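Teaching a planner to wait: a talk with Kosmas Christodoulou 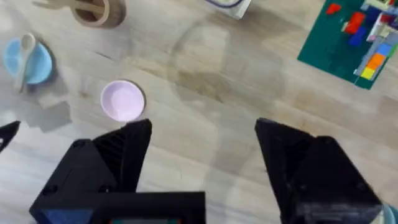 How a floor became a test bench

Kosmas Christodoulou has been writing motion planning software for long enough that he no longer gets excited about arms. Arms, he told me over a second pot of coffee, are mostly fine. What keeps him up is the half second before an arm moves, when a program has to decide which of the things in front of it matters and how it is going to get there without knocking over the rest.

He works at Stadent, a small company that makes planning and control software for two-armed machines, and the product he looks after is called Nalier. I had expected a tidy bench and a row of monitors. Kosmas prefers the floor. Dishes, a spoon in a bowl, building blocks on a green mat, and a lot of wood grain in between – that sort of thing suits him very well.

"People love a white table," he says. "I loved a white table! Then we put the same software over floorboards and the segmentation started finding edges everywhere. Every knot in the wood was a small object as far as it was concerned. We spent most of July on knots."

The cure, when it came, was a dull one. Nalier now keeps what Kosmas calls a grudge list, a running record of regions that looked like objects from one angle and flattened out from the next. The wrist view is refreshed 15 times a second, and a region has to survive 20 updates in a row before the planner is allowed to care about it. Shadows get the same treatment, and a low dish with a soft shadow beside it is still one of his favorite tests.

Two arms, one opinion

I asked him about the second arm, because everybody I know who has tried to plan for two of them comes back looking tired. He laughed for quite a while.

"The first version planned both together, and it was beautiful on paper. It also took so long that you could go and make a sandwich. So now one arm plans, and the other one gets the leftovers, and they swap when the leftovers are too small to be useful. It's how my wife and I share a kitchen."

The swapping logic is the work of a module named Ogundipe, and he is plainly fond of it. It looks at the space each arm has claimed for the next 240 milliseconds and hands priority to whichever would lose more by stopping. The early builds swapped so often that both arms simply trembled at each other, he says, and he still has the log from the Sunday he fixed that.

Opening wide, and why

Grasp approach is the part he could talk about until dinner, and nearly did. Nalier opens the fingers fully well before it arrives, then narrows them on the way in. A shallow plate with a raised rim wants one finger on each side of the rim, a block wants its flat faces, and a spoon resting in a bowl is, in his words, "a conversation."

"Do you take the spoon or do you take the bowl? The planner has to ask what you wanted. We used to let it guess."

The replay tool, Flatari, lets him drag through a run and see the plan the software threw away next to the one it kept. He would like it to be faster, and he would like the colors changed, and he has been saying so since spring. For now he's back on the handover timing, with a fresh set of logs to read before the week is out.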